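**Ticket n° 191 : lenteur à l'ouverture des pièces jointes (Brisero)**

Ouvert en mars 2018. Site : Foltomness. Priorité : moyenne (demandée : haute)
Statut : en attente de l'éditeur

## Symptôme

Depuis la mise à jour de Brisero, l'ouverture d'une pièce jointe prend nettement plus de temps qu'avant, même pour un PDF d'une page. L'utilisateur parle d'une « panne générale ». Je n'ai vu qu'un poste concerné, et la messagerie elle-même répond normalement.

## Essais

1. Cache vidé, session relancée. L'éditeur conseille cette manipulation pour à peu près tout. Aucun changement.
2. Antivirus suspendu pendant un quart d'heure. Un peu mieux au premier essai, aussi lent au suivant. Je n'en tire aucune conclusion.
3. Envoi d'une pièce jointe depuis un autre compte, même réseau, même serveur. Ouverture immédiate sur le poste voisin, longue attente sur le poste signalé.

 Des blocs de couleur devant un bras blanc :

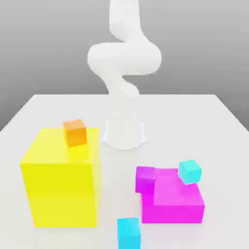 4. Profil local renommé puis recréé. Ouverture rapide pendant 2 jours, puis retour de la lenteur. Le dossier temporaire contenait déjà presque 3 000 fichiers.

## Réponse de Ruchti

Le support affirme que le dossier temporaire « se purge automatiquement ». Je veux bien, mais à quel moment ? La documentation n'en dit rien et le journal ne montre aucune purge.

On nous propose aussi de passer au module Lukach, payant. Je ne vois pas le rapport avec le problème et je ne valide pas.

## Suite

- Purge manuelle du dossier à chaque fermeture de session, par script.
- Relance de Ruchti avec le journal complet.
- Ne pas clore avant une explication écrite de leur part.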